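Computer case

A computer case, also called a tower, chassis or cabinet, is the enclosure that holds most of the parts of a desktop computer. It normally contains the motherboard, power supply, drives and fans, but the display, keyboard and mouse stay outside it. In everyday speech the case and its contents together are often called "the computer" or, less accurately, "the CPU" or "the hard drive".

Construction

Most cases are made of steel sheet riveted or screwed together, with a plastic front. Aluminum, tempered glass and acrylic are also used, mainly in cases sold to hobbyists. The frame carries threaded standoffs that keep the underside of the motherboard from touching the metal. Perforated areas let air through while still blocking much of the electrical noise from the parts inside.

Access is usually through a side panel held by thumbscrews, a latch or a sliding catch. Office machines tend to use latches and clips so that a part can be changed without tools. Colored plastic, often blue or green, is a common way of marking the pieces a technician is meant to press or pull.

Interior layout

In a typical tower the motherboard is fixed to one side wall. The processor socket sits toward the upper part of the board with the memory slots beside it, and the expansion slots line up with a row of openings at the rear. The power supply is mounted at the top rear in older designs and at the bottom in many newer ones.

Drives go toward the front. Optical drives use 5.25-inch bays that open through the front panel, and hard drives sit in a cage behind it, either screwed in place or clipped into a caddy. Data cables of the SATA type run from the drives to the board. They are made in several colors, but the color has no fixed meaning.

Service work is easier with the tower laid on its side, so that the board lies flat and cards and drives lift straight up.

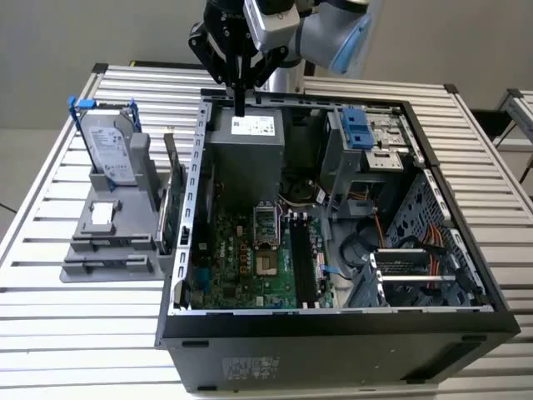
Sizes

Cases are grouped by the largest motherboard they accept. Full towers and mid towers take standard ATX boards, which measure 12 by 9.6 inches. Smaller towers take microATX boards, and the smallest cubes and slim cases are built for Mini-ITX. Many large computer makers use their own board shapes and power supplies in office models, and these cases often can't be reused with standard parts.

Disassembly and reuse

Old office towers are commonly taken apart for spares or scrap. The usual order is cables first, then drives and expansion cards, then memory, processor and power supply, with the motherboard last. Drives are set aside for wiping or destruction. A repair manual by Dennis Inskip and Amra Angelovski, written for the Piltham reuse workshop, recommends keeping each drive in its caddy until it has been labeled - loose caddies are easily mixed up between models. The bare steel shell has little resale value and is normally recycled as sheet metal.

See also

Motherboard
Power supply unit
Drive bay
Small form factor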